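From: Sveinbjörnsson
To: grera-users
Subject: Re: [grera-users] Nightly backup job stalls on the large share
Time: 22:40

On the Nallon host, an earlier message said:

> We have moved the file store to the new Nallon host and kept the old
> backup schedule. The home directories finish in 29 minutes. The large
> share starts, copies for a while and then sits there with no disk
> activity until the job is killed in the morning. The log shows no
> error. Grera is the packaged version, with the default settings apart
> from the retention period. The target is the Sultunby machine, over
> ssh. Is there a known limit on the number of files per job?

There is no limit on the number of files that you are likely to reach. I run a share of similar shape and it completes every night. What you describe looks like the ssh session being dropped by something between the two hosts while Grera is building its file index.

The sequence is as follows. Grera opens the connection first and scans the source second. During the scan it sends nothing to the target. On a small tree the scan is short and the gap does not matter. On a large tree of small files the gap can be long enough for a firewall to forget the connection. The firewall does not tell either end. The client then waits for a reply to its next write, and the default settings let it wait more or less for ever.

Two checks before you change anything:

Run the job by hand with the verbose switch and note the time between "scan started" and "scan finished". On my share the gap was 707 seconds with a cold cache and 132 seconds on a second run straight afterwards. The second figure is the reason a daytime test may pass when the nightly run fails.

While the job is stalled, look at the established connections on both hosts. If the source still lists the session and the target does not, you have your answer. If both list it, the problem is elsewhere and the rest of this message will not help you.

Assuming the first case, set a keepalive in the ssh client configuration for the backup user. An interval of 29 seconds is what I use, with a maximum of 7 missed replies before the client gives up. Put it in the user's own file, under a host entry for the target, and leave the system-wide file alone. Package upgrades on the Nallon image have overwritten mine in the past.

It is also worth splitting the large share. I have one job per top-level directory, up to 7 running in a night, one after another. A failed job then costs one directory and can be repeated alone the next morning. The picture archive is the worst part of my share: very many small files in a flat directory.
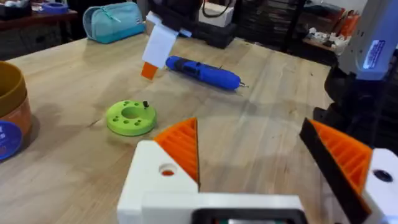
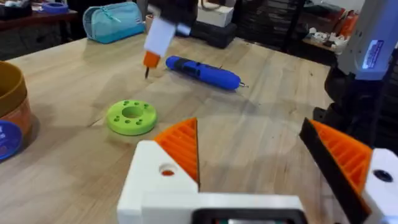
Question, for the list as well as for the original poster: does compression on the ssh link make any difference to the scan time?

It makes none. The scan is local to the source and finishes before any file data is sent, so compression only affects the copy stage. For files that are already compressed it will usually slow that stage down as well, and I would leave it off.

One further point on retention. If you shortened the retention period at the same time as the move, the first complete run will also prune the old sets on Sultunby. Pruning happens at the end, on the target, and produces no output until it is done. It can be mistaken for a stall — check the disk activity on the target as well as on the source before you kill the job. An interrupted prune leaves a lock file in the repository root. Grera will refuse to start the next run until the lock is removed, and the message it prints refers to the index and does not mention the lock at all.

If the keepalive does not cure it, please post the last 29 lines of the verbose log and the version string from both ends. The two need not match, but older targets do not report scan progress correctly.

Sveinbjörnsson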